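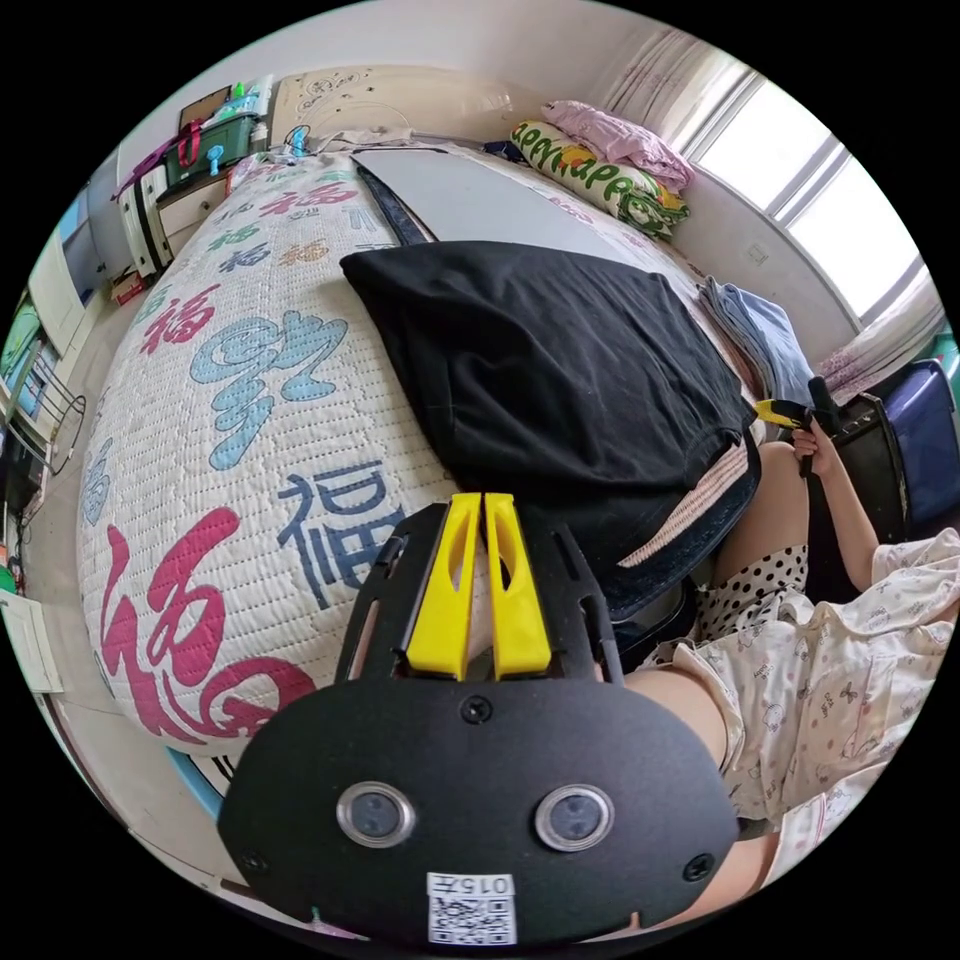
2 min read · 5 replies

Cavico Ladies: fixtures, pitch, the usual moaning

torunn_f
Anyone heard why the Bermúdez away game has been moved again? Second time since September. Had 20 of us booked on the coach and now it clashes with the cup tie.

pato_cantero
League says pitch inspection. Waterlogged apparently. Played on worse at Dresanard tbh, you could lose a boot in that corner by the dugout

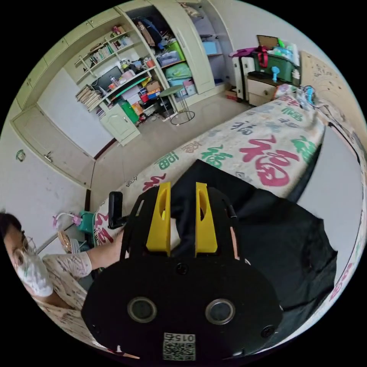 and they still got 600 through the gate that day. So no, not buying it.

valeriano58
Disagree. Groundsman there is decent and if he says no its no. Two of ours did their knees on that surface last season. Rather wait a week.

torunn_f
Fair, but tell us before Friday then?? Coach firm keeps the deposit. Five of the girls' mums took time off work as well.

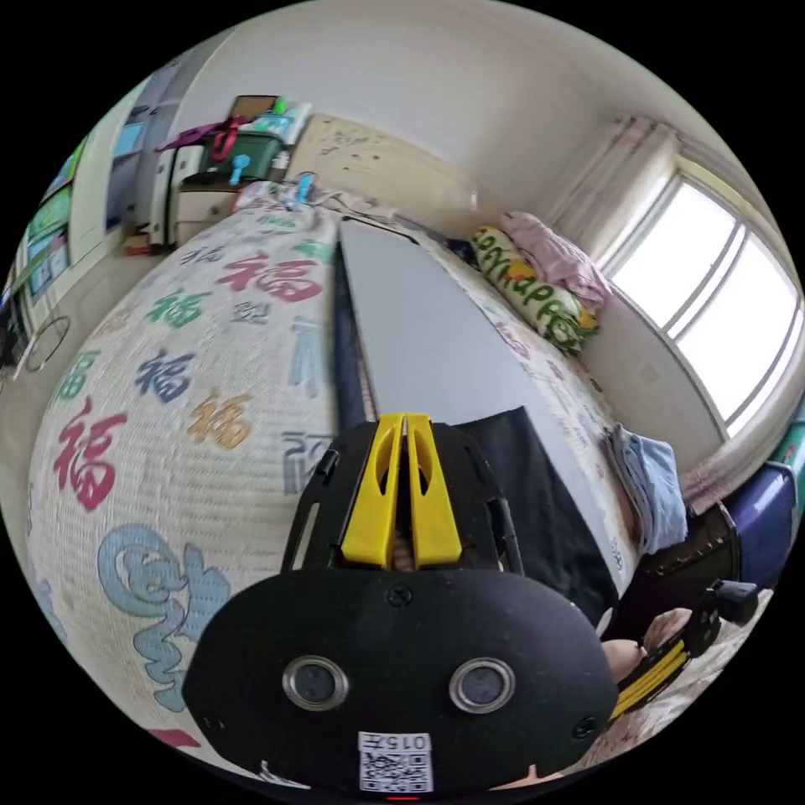
Have emailed the club sec. No reply yet, will post when I get one.

duyen_cu
Who's in goal if it goes midweek? Ezequiel was saying on the touchline he'd start the young one. Bit soon for me, she's had 58 minutes all season

pato_cantero
Start her. Kicking is miles better and she talks to her back four. Only thing is corners.

valeriano58
"Only thing is corners" against Bermúdez, who score nothing but corners. Good luck

duyen_cu
lol. Still want the old keeper for this one, drop her in against Cokar instead, they're bottom and dont shoot.
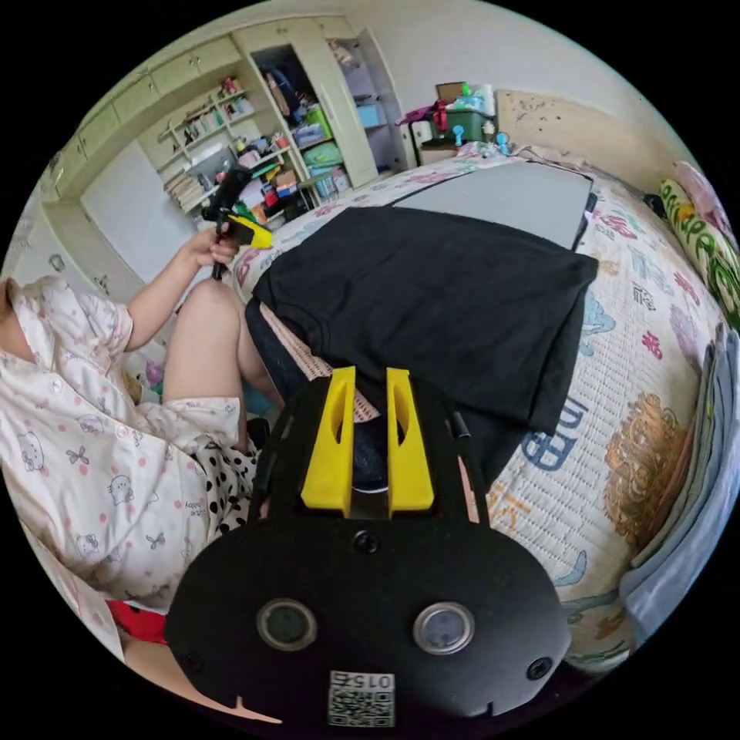
Sitting by the shelves, cat-face pyjama top

torunn_f
Update, sec has replied. Wednesday, 7pm kick off, coach leaves the Cavico car park at five. Need names by tonight pls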